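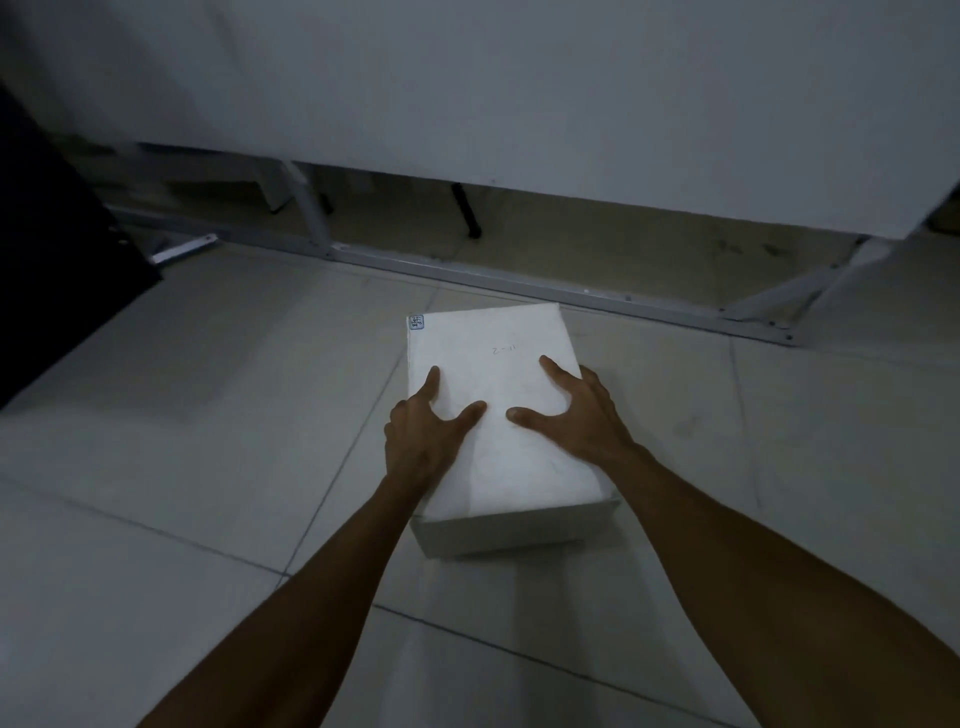

4. Closing and storing the cartons

4.1 Why we studied the closing step

In the earlier sections we described how the household papers of the Domínguez family were sorted and placed in folders. In this section we look at the last part of the work, when a filled carton is closed and made ready for the shelf. It is a short step, and in most handbooks it receives one line or no line. In our project it caused more trouble than the sorting. Of the 709 cartons that we inspected in the store at Stendness, a good part had a lid that did not sit level, and in many of these the papers at the top were bent along one edge.

We wanted to know if the damage came from the carton, from the quantity of papers inside it, or from the way in which people close it. The question has also a practical side. The store will receive nearly 3000 further cartons in the coming years, and the staff must be able to close them without special tools and without long training.

4.2 The cartons

All cartons in this part of the study were plain white storage cartons with a separate lid. The longer side is the side along which the folders lie. We used two kinds. The first kind, which we call the Stornier carton after the supplier, has a board of medium stiffness and a lid with a shallow rim. The second kind, the Wellura carton, has a slightly thicker board and a deeper rim. Both were delivered flat and were folded by the staff on the day before use.

Each carton received a small label in one corner of the lid and a pen number on the lid itself. The pen number was a working number only. It was written before the label was printed, and we kept it also afterwards, as the staff found it easier to read from a standing position. In a few cases the two numbers did not agree, and we then followed the label. These cases are listed in Appendix B.

4.3 How the work was done

The closing was done on the floor of the sorting room and not on the tables. This was the habit of the staff before our study began and we did not change it. The tables were needed for the open folders, and at table height a shorter person cannot easily lean over the lid. On the floor the person kneels or bends over the carton and has the weight of the upper body available.

We asked the staff to work in their usual way during the first two weeks and we only observed. We found three ways of closing. Some people press with one hand in the middle of the lid. Some press first one corner and then the opposite corner. The others put both hands flat on the lid, with the fingers open, and press down slowly on the whole surface. We call these the one-hand way, the corner way and the flat way. The flat way is shown in Figure 7.

After the two weeks each person was asked to close cartons in all three ways, in an order that was decided by drawing cards. In total 300 cartons were closed for this comparison, 100 in each way. Every carton was filled to one of two levels. At the lower level the folders ended a finger's width below the top of the walls. At the higher level they were even with the top. The cartons were then put on the shelf in stacks of three and left until the end of September.

4.4 What we found

At the lower level of filling there was little difference between the three ways. The lid went down easily and it stayed level. A small number of Stornier cartons closed in the one-hand way had a shallow hollow in the middle of the lid, but the papers under it were not touched.

At the higher level the result was different. In the one-hand way the middle of the lid went down and the short ends came up. When the person then pressed the ends, the middle stayed low. In the corner way the lid often became fixed at one side before the other side was in place, and the rim pushed against the folders. Most of the bent papers that we found later were in cartons of this group. In the flat way the lid usually went down evenly, and after the time in the stack it was still level. Some of these cartons also had marks on the surface of the lid, but these were light smudges and did not concern the contents.

The kind of carton had a smaller effect than we expected. The deeper rim of the Wellura carton made it more difficult to begin the closing, and two members of staff said that they disliked it for this reason. Once the rim was over the walls on all sides, it held better. We can not say from our numbers which carton is to be preferred in a store where the cartons are opened often.

Figure 7. The flat way of closing. Both hands are pressed on the lid with the fingers spread.

4.5 Remarks from the staff

We spoke with each person after the comparison. Bautista Valdebenito, who has worked in the store for the longest time, explained that he feels with the palms if a folder stands too high, and that he stops and opens the carton again when he feels it. He could not feel this when he used the corner way. Two other persons told us something similar in different words. We did not measure this, but we believe it is a part of the explanation, for in the flat way cartons were reopened more often before the final closing.

A second remark concerned the floor. The tiles are hard for the knees and several persons asked for a mat. During the third week we gave a thin mat to everybody who wanted one. It made no change in the results that we could see, but the work was found less tiring.

One person had pain in the wrist from earlier work and did not take part in the one-hand closing. Her cartons were divided between the other members of the staff.

4.6 Limits

The comparison was made in one room and with a small group of people who knew each other and talked about the work. It is possible that those who used the corner way at the beginning became more careful with it when they understood what we were looking for. We also did not follow the cartons for longer than one season. In the main store some stacks stay untouched for many years, and the board may become softer in this time.

The folders in our cartons contained mostly letters and account sheets of similar size. For photographs or bound notebooks the higher level of filling should be tested again. A first series with notebooks has been prepared and its cartons will be opened after the winter, together with the remaining cartons of the present series.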